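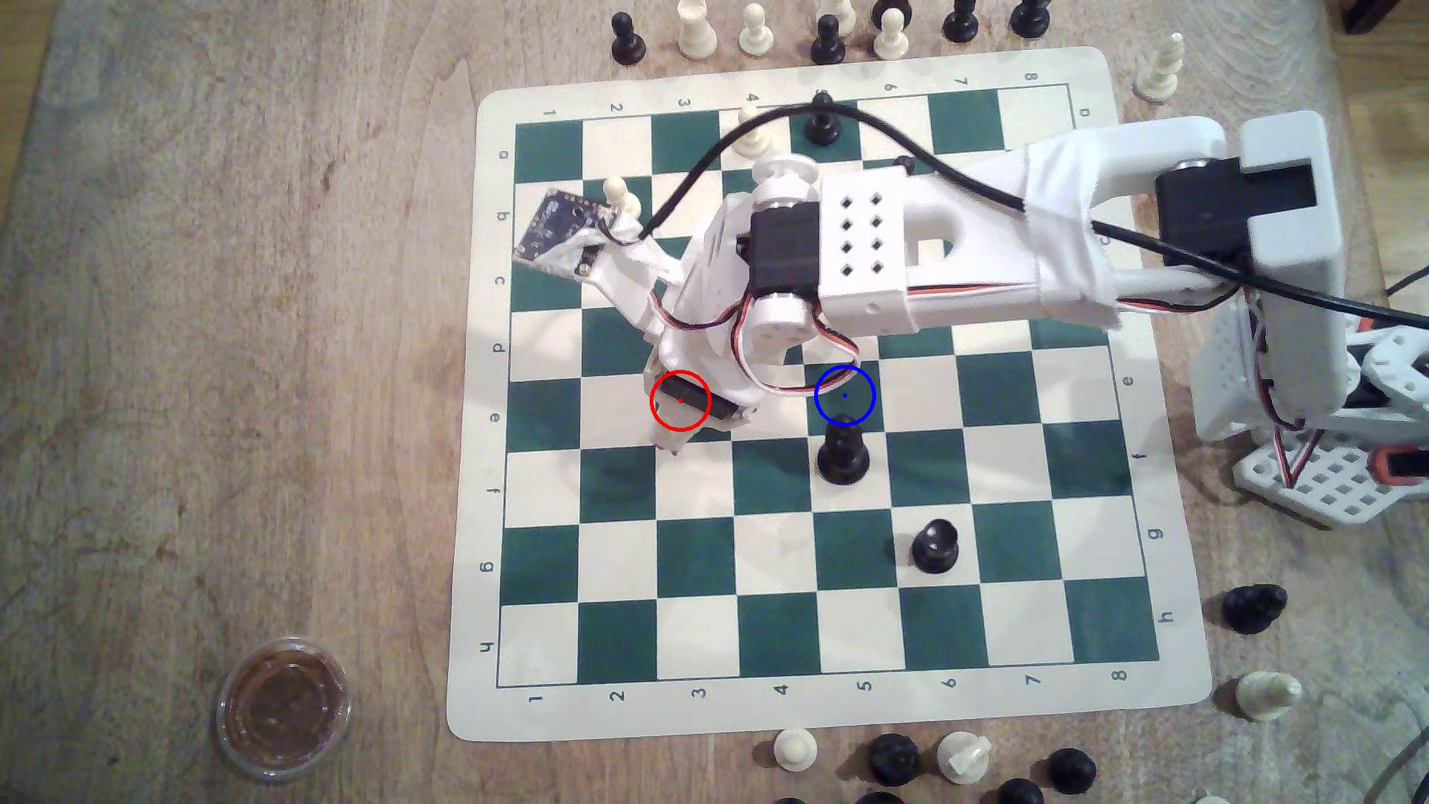

Winter on two blades: talk notes, Prandmont outdoor club

Say hi, thank Maarja for the projector. Ask who has skated on a lake before. Ask who has fallen over on one!

Start with the December trip. Six of us, two cars, far too many thermoses. Uibo was frozen right across and there wasn't a flake of snow on it, so you could see weed standing up under the ice. I could have stayed there all day (Zane pretty much did).

Nordic skates - hold one up, pass the other around. Long blade, free heel, clips onto a cross-country boot. They cover ground beautifully. We did 17 kilometres before lunch and I'm no athlete.

Sounds. Do the impression. New ice sings, a high pinging that runs off toward the far shore, and it's my favourite noise in the world.

Safety, slow down for this bit:
- ice picks around your neck, never in the pack
- throw rope, dry clothes in a sealed bag
- test with the pole as you go, and keep well away from inlets
- grey or slushy patches, turn back

Valdis's story about the creek mouth at Skallent. Let him tell it if he's in the room. Leave time, he gets into it.

Where to go next: Skallent for sheltered bays, Uibo for long straight runs. Neither has a kiosk, so bring lunch.

Gear loans - Ojārs has boots up to size 39 and is hunting for bigger ones. See him at the tea table.

Questions. Lights on before the skates come back around, the blades are sharp.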